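**Virkis, "Skarascombe": anyone else on the fence?**

**mpaul_iresha** — Thursday, March 7, 2024

Three listens in. The first half is lovely, all fiddle and brushed drums, and then track six arrives with a drum machine and the manners of a stag do. Is it me?

**szymon_p**

It's you. Track six is the best thing they've done. The last album was 44 minutes of people being sad near a river.

**mpaul_iresha**

I liked the river.

**BorosBootlegs**

Can we talk about the mix? The vocals are so far back she might be singing from the car park. I put the debut on straight after and it was like having my ears syringed.

**szymon_p**

Which pressing, though? The vinyl is a different master. Much more voice, less fizz on the cymbals.

**BorosBootlegs**

Ah, the vinyl. The answer is always £2 more than I have.

**marloes_m**

I saw them do most of it at Firkanville in August, before it was recorded. 84 of us in a room meant for fewer, and "Boros Road" went on long enough for a man near me to finish a pasty and start another. Without the drum machine it was a folk song, a very good one. I don't hate the album version. I just miss the squeezebox.

**szymon_p**

So you'd prefer they made the first album again.

**marloes_m**

I'd prefer they kept the squeezebox, Szymon. Those are two separate complaints and I've only made the one.

**arnel_b**

Played it last night in the back room, speakers pulled away from the corner, and I'm coming round to the second half.

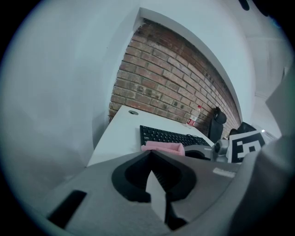
The bass on track six needs space. On headphones it's a lump, but at a decent volume you can hear there's a proper tune in it, and the fiddle comes back in for the last verse. Still think track nine is filler.

**BorosBootlegs**

Track nine is the only one I'd keep.

**mpaul_iresha**

Right, tried it on the big speakers. Track six has gone up from "no" to "not before lunch". Nine is filler, sorry Boros.

**szymon_p**

I'll take "not before lunch". Has anyone got a spare for the Skarascombe show?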